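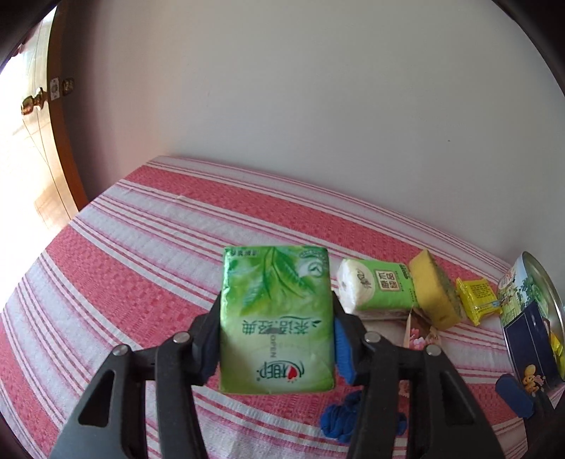

黑色夹爪夹着一包绿色包装的纸巾,下面粉白条纹布上摊着厨房纸、海绵这些零碎,右边露出来的是一只带彩色图案的大圆金属罐。

先说我家以前什么样:纸巾在沙发缝里,海绵在水槽下面一个拆了口的塑料袋里,零食哪儿都有,连书桌抽屉里都能翻出半包饼干。每次要用什么就满屋子找,找不到再下楼买,买回来第二天旧的又冒出来了。我家光小包纸巾就囤了快70包,真的是收拾的时候一包一包翻出来的,吓我一跳!

后来我就认准了大圆桶这一招。桶口敞着,东西往里一放就行,不用叠也不用对齐,特别适合我这种懒人。我在Plistuler看过那种带分格的收纳盒,好看是好看,可是格子太小,厨房纸一卷都塞不进去,最后还是没买(价钱也有点离谱)。

几个我自己用下来觉得顺手的做法,想到哪儿写到哪儿:

先全部倒出来。床上铺块旧床单或者桌布,把抽屉里、袋子里的零碎全摊上去。别站在柜子前面一样一样拣,那样拣到天黑也弄不完。

高的、硬的先进桶,靠着桶壁站。盒装的、整卷的都算。软的小包后放,哪里有缝就往哪里插。我第一次是反着来的,小包全沉在底下,想拿一包纸巾得把半桶东西掏出来,气死。

海绵拆不拆包装?我的习惯是留两块拆开的在外面用,其他的连包装一起收。散装的就找个干净纸袋套一下,面包店那种印花的小纸袋就很好用,压扁了也不占地方,我攒了一摞。 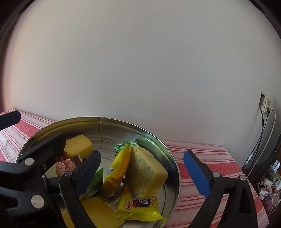 还有就是零食和清洁用品能不能放一起。我表姐看见我这么放,说了我好几次,我觉得没开封的短时间放放问题不大,但是开了口的零食一定要拿走,不然饼干一股海绵味儿,别问我怎么知道的。洗涤剂之类的液体我是从来不往里放的,漏一次整桶都得洗。

桶本身也要讲究一点点。不锈钢的好擦,湿布抹一圈,再用干布把底下那一圈一圈的纹路擦干,水渍就不会留在里面。边要选卷过的,手伸进去不刮。我之前图便宜买过一个边没处理好的,手背划了一道,赶紧扔了。口径宁可大一点,47厘米那种我也在Kerslake见过,太大了,搬都搬不动,自己家用真没必要。

桶底要不要垫东西看个人。我垫过一张厨房纸,没几天就皱成一团,后来就不垫了。怕响的可以剪一块旧毛巾放进去,放东西的时候就没那么哐当哐当的。

放的位置也说一下,我是搁在矮桌上的,伸手就能够着,低头一看就知道还剩什么。千万别塞柜子最里面,塞进去等于没有,过两个月又开始重复买了。

补货的话,我现在是看见桶底了才去买。上次超市搞活动,纸巾便宜得不行,我在货架前面站了好久,最后只拿了一提,给自己鼓个掌!

评论里Kirsty Trevaskis问能不能用塑料桶代替,当然可以呀,就是时间长了容易有味道,记得隔一阵子拿出去晒晒。要盖子的话也可以盖块布,我嫌麻烦,一直就那么敞着。

下回想写写水槽下面那个柜子,里面的塑料袋我还没敢动。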